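How to Break Down a Short Film Script Before You Shoot

9 Dec 2020

So the script is locked (or as locked as a short ever gets), everybody has read it, and you want to go shoot something tomorrow. Wait one evening! Sit down with the pages and a handful of colored pencils and do a breakdown first. I love this part. It's the first time the movie stops being words and turns into coats, cars, phone calls and sandwiches.

I'll use my own short, Bratdale, all the way through. It's a 14-page crime story with two main parts, a motel, a diner and one very long conversation in a parked car. Kirsten Hawthorne wrote it and Rocío Campos produced it, and between them they taught me most of what follows.

What you need

A printed script, single-sided, with scene numbers. Colored pencils or highlighters. A ruler. A blank breakdown sheet for every scene — you can draw your own in five minutes, or use a spreadsheet if you hate paper. I still start on paper because I catch more that way.

Step 1: Read it once without marking anything

Really, put the pencil down. Read the whole thing start to finish as if you'd bought a ticket. If you stumble over something, a character who knows a name she was never told, say, you want to find it now. On Bratdale this read was when I noticed that our detective gets into the car in scene 6 with a broken wrist and climbs out of it in scene 7 without one.

Step 2: Number the scenes and lock them

Every new place or new time gets a number. INT. DINER – DAY and INT. DINER – NIGHT are two scenes, even if nobody moves a chair. Once numbered, they stay that way. If Kirsten sends a new scene after 12, it becomes 12A. Renumbering halfway through prep is how two departments end up talking about different scenes for a week.

Step 3: Measure in eighths

A script page is divided into eighths, each about an inch tall. Draw a line under each scene with your ruler and count up the inches. A scene of a page and a half is 1 4/8. You don't reduce it to 1 1/2, which looks silly the first time and perfectly normal by the third. Short scenes round up to 1/8, never to zero.

Be careful here, though. Eighths measure paper, and "They fight" is one line of paper! Put a star next to anything with stunts, kids, animals, rain or a moving car and give it extra time later.

Step 4: Mark the elements

Go through one category at a time, using the same colors from first page to last. Cast first, then extras, props, set dressing, wardrobe, makeup, vehicles, sound, effects. The old standard colors are easy to look up, but the only rule that matters is that your whole crew uses the same key.

A prop is something an actor handles. Set dressing just sits there. The lamp on the motel nightstand is dressing until our killer picks it up, and from then on it belongs to props and you'd better have 3 of them.

Step 5: Look for what the script doesn't say

Best step of all! A script will tell you that Marta answers the door in a towel. It won't tell you she needs wet hair, a robe between takes, a heater near the door and someone to mop the floor. Go scene by scene and ask what was happening one minute earlier. Write every answer on the sheet, with a question mark if you're guessing.
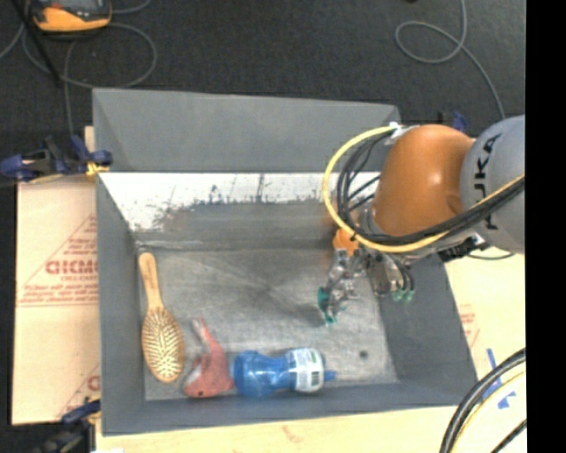
Props deserve an evening of their own, and I'd spend it on the small personal things first. Guns and briefcases get remembered, everyone is excited about those. The stuff that slips away is what a character would have lying by the sink. Take a wooden hairbrush like the one at the left of the gray bin, with its smooth light-brown handle and oval head: on the sheet I'd write it out just that way, "hairbrush, wood, light-brown handle, oval head," instead of plain "brush," so that whoever shops for the backup comes home with a match. Then add the scene numbers it plays in and who touches it.

Step 6: Fill in one sheet per scene

At the top: scene number, day or night, inside or outside, location, length in eighths, and one line saying what happens. Keep that line dull. "Marta finds the key" will do. Below it, copy your colored elements into their boxes. Staple the sheets in script order and make a copy before anybody borrows them.

Step 7: Turn the sheets into a budget and a schedule

Now shuffle! Pull every diner scene together, then every motel scene, and see how many days each pile wants. Our first pass at props and wardrobe came to $900. Rocío went through the sheets with me line by line, we moved one scene out of the rain, and we got the whole shoot into four days in April.

Step 8: Read it out loud with your crew

Give it an hour. Lauri Pesonen, who recorded our sound, heard scene 9 read aloud and asked whether the jukebox was playing. It was all over the dialogue on the page and I had marked it as furniture.

When a new draft arrives, start again at step 4 with only the changed pages, and put the draft date on every sheet you touch.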